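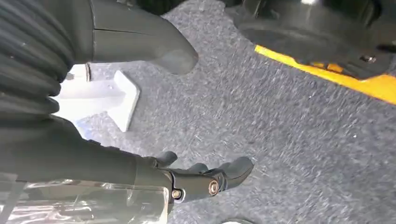 Low-pile carpet in shared workrooms

Low-pile carpet is a textile floor covering with a short, dense surface, used in offices, workshops, teaching rooms and other places where furniture and equipment stand directly on the floor. Grey is the usual ground colour. A finely speckled pattern, with light and dark flecks scattered over the grey, is common because it hides lint and small marks between cleanings.

Construction

The pile may be looped or cut. Looped pile keeps its height better under castors and heavy bases, while cut pile is softer but shows tracks. Both are sold as broadloom or as tiles. Tiles can be lifted singly, which allows access to floor boxes and the replacement of a worn patch without clearing the room.

Loads and edges

Equipment with a broad, flat-faced base spreads its weight and leaves little trace. Narrow feet and pointed corners press into the backing and may leave a permanent dent. Rounded housings resting on the floor collect dust along the lower rim. A bright stripe at that height, yellow being the customary choice, makes the edge easier to see against a dark floor.

Furnishing

The typical arrangement is a plain wooden table with light upright chairs and a low storage unit to one side. Tables are kept clear of the wall where people need to work from both sides. Rankin, in her notes on the Taltness workrooms, recommends a gap of 70 cm behind each table, enough for one person to stand and another to reach the floor. The same notes advise a pale table top where the carpet is dark. 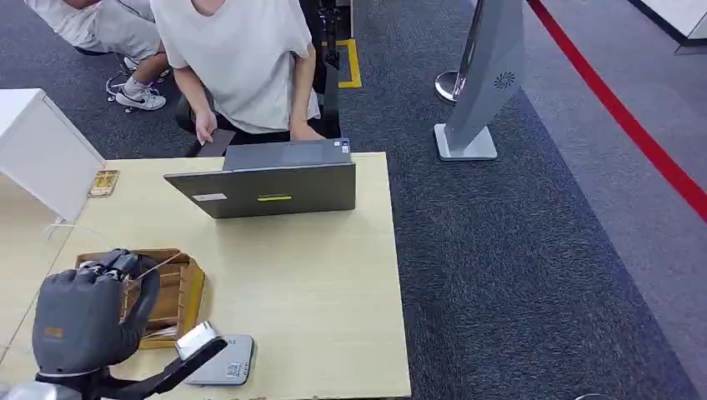
Laptop in use on a light beige table, with a white storage unit beside it.

Cables

Thin cables laid across carpet are harder to notice than on a hard floor, white ones on grey less so than black. They are best run along the table legs or the side of a cabinet. Taping to the pile is discouraged, as adhesive draws dirt and lifts fibres when removed.

Care

Vacuuming is done along the pile and then across it. Spills are blotted from the outside inwards. Hanan Yammine's survey of the McIver building, which covered 2,587 square metres of carpet, found the heaviest wear within 3 metres of doorways and under the front edge of tables. Tiles in those positions were turned or exchanged, and the remainder kept in service for 15 years.

See also

Carpet tile
Castor
Floor box

Page last edited 17/04/2021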